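### 3.2 Collecting the table-dressing episodes

Most of what a policy learns about flowers it learns from people who did not ask to arrange flowers. We gathered the *Rilto* split with hand-held grippers in furnished rooms, on the theory that a bouquet on a table under a bad ceiling light is closer to the problem we care about than a foam block on a lab bench. The theory has held up well. The operators' patience has held up less well, and we report both.

Each operator worked with two grippers, one per hand, and a wide-angle camera on each. An episode began when both tools were over the table and ended when the operator said "done," a word that in early sessions was also used to mean "lunch." We discarded 3 episodes on that account before changing the word to "Garex," which nobody says by accident.

Operators were told what to achieve and left alone as to how. "Turn the vase so the spout faces the wall" produced a wide spread of grasps, several of which we would have called impossible had they not been on file. We kept them. A learning system that has seen only tidy behavior tends to be surprised by its first untidy afternoon, and ours are all untidy.

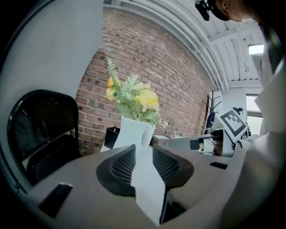 **Figure 4.** View from one hand-held gripper during collection. The finger is at bottom center; the second gripper, with its square fiducial marker, reaches in from the right toward the vase of artificial flowers.

The fisheye view is generous. It takes in the other tool and its marker, which we use to recover the relative pose of the two hands, and it also takes in chairs, brickwork, ducts, and whatever part of the operator is nearest the lens. We did not crop or mask any of this in the training set. Cúc Mạc ran a masked variant for comparison and found that the policy missed the sleeves less than we had predicted in the first draft of this section, so we have rewritten the section.

Artificial flowers were used throughout. Real ones were tried for one Saturday and shed petals at a rate that made every episode a different task from the one before. Ferns are still the hard case. A frond gives way under the finger, springs back after release, and leaves the pose estimate none the wiser, and the annotation guide devotes more space to fronds than to vases, chairs, and tableware together.

The split contains 1,654 episodes after filtering. Of these, 411 have the second marker hidden for part of the motion; we label them and keep them in training. A further 200, recorded in the *Prillex* rooms, are held out for evaluation and share no furniture with the rest. We checked this by hand, a job that fell to the author who had said it would be quick.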